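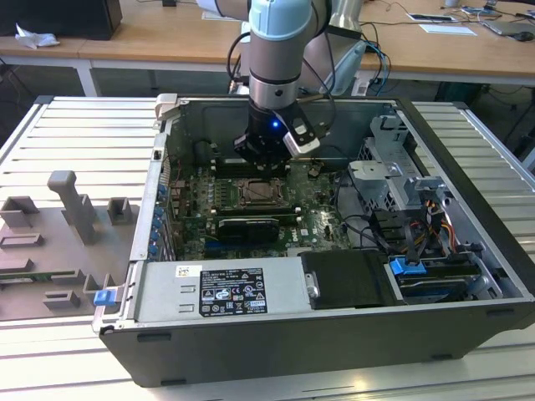 Dustoston open afternoon, quick notes before I forget it all. Got there at 2, car park full, ended up on the verge by the canal. Visitor badge number 284, so a decent turnout.

Old mill building, three floors, rented out by the room. Ground floor is the repair workshops. Smelt of coffee and floor polish. Manju Malhotra took our group round, very fast walker, lost half of us on the stairs. Rents are up again in May but she reckons most will stay – the heating finally works.

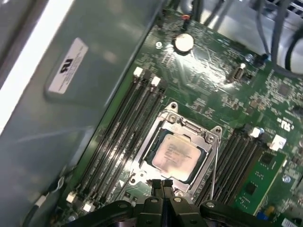 Upstairs was the bit I'd come for. Fragkou the bookbinders, two rooms at the end, lovely north light. Yoshinori Chiba let us try sewing a section. Mine came out wonky. He's got a waiting list of 7 months for bibles, which suprised me. Notebooks are quicker, and you can pick one up at the Lasov shop in town.

Didn't get to the dye room, queue down the corridor. Tea was 60p a cup, flapjack gone by three. Asked Tahira Naqvi on the desk abuot parking for next time – use the field behind the church, gate's on the left.

Will go back for the dye room.

7 comments · 60 shares

Recent posts
Stultden market, wet and windy
A morning at the salt works
Which sheds are open this summer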